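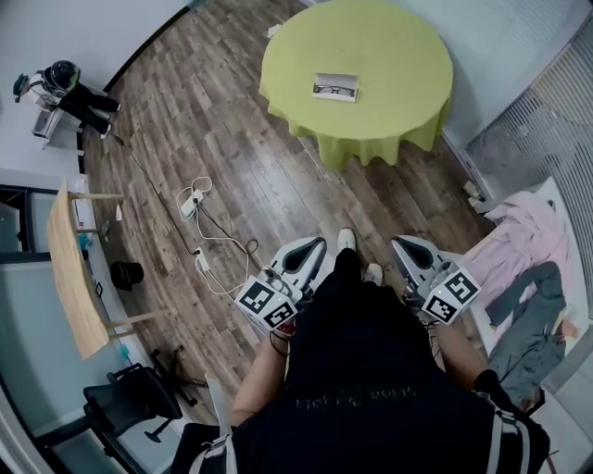 The Round Table and the Floor Around It

By Muthu Varma
Sondomton Residents' Magazine, 7/6/19

A cloth that falls almost to the floor changes the character of a room. It hides the legs of a table, softens the edge of the top and supplies a large area of a single colour. In a room of white walls and brown boards, lime green does this work very plainly. The eye goes to the table first, and then to whatever has been put down on it.

A pair of dark-framed spectacles in an open white case is a modest thing to find there. Spectacles are also among the objects most often reported missing at home. In May the Association wrote to the 900 households on its register and asked which everyday items they spent the most time looking for. Replies came from 300 of them. Keys were named most often, as had been expected, and spectacles came second, ahead of telephones and purses.

The replies from Skerkivgate were particularly full. Several residents explained that they own a case and seldom use it, preferring to leave their spectacles on the arm of a chair or the rim of the bath. One household reported finding a pair in the bread bin. Others described a fixed place, most commonly a small table passed several times a day, and these residents had far less to say about searching.

The Association does not wish to prescribe how members arrange their rooms. It does suggest that a table intended for spectacles should carry very little else. Post, in particular, should be dealt with elsewhere. A case left open shows at a glance whether the spectacles are in it, and a pale case is easily seen against a strong colour. Residents with patterned cloths may find that a plain tray serves the same purpose.

Choosing a cloth

For a round table, the length of the cloth is found by measuring across the top, then adding the drop twice. A full drop should stop a little short of the boards. Cloth which touches the floor gathers dust and may be trodden on – a point of some importance in homes where anyone is unsteady on their feet.

The Devadiga workroom, which hems cloths for residents at cost, completed 67 of them last year. Plain colours were preferred to prints. The workroom asks that fabric be washed before it is brought in, as cotton may shrink and leave the finished cloth uneven. Round hems take longer than straight ones and should not be left until the week they are needed.

Cables at ground level

The floor beside a table deserves the same attention as the top. Power strips tend to be set down wherever the lead will reach, and they stay there. White cable looped around a white strip soon becomes a tangle in which no single lead can be followed, while a long black cable laid slantwise over the boards crosses the very part of the room that people walk through.

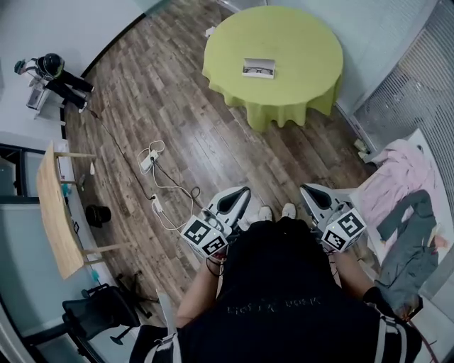 The green-covered table, with a power strip, a plug adapter and cables on the boards to its left.

Members are advised to run leads along the wall wherever their length allows. Spare cable may be gathered in a loose loop and held with a fabric tie, but it should not be wound tightly while in use. One extension lead should never be plugged into another. Nor should a strip be pushed beneath a long tablecloth for the sake of appearance, where it will be out of sight and covered by fabric.

Cable ties and adhesive clips are available from the Flamarar shop on the ground floor of the Association's offices. A pack sufficient for one room costs 33 pence to members. Those who would like help in moving a heavy table in order to reach a socket may leave their name at the shop counter, and a visit will be arranged.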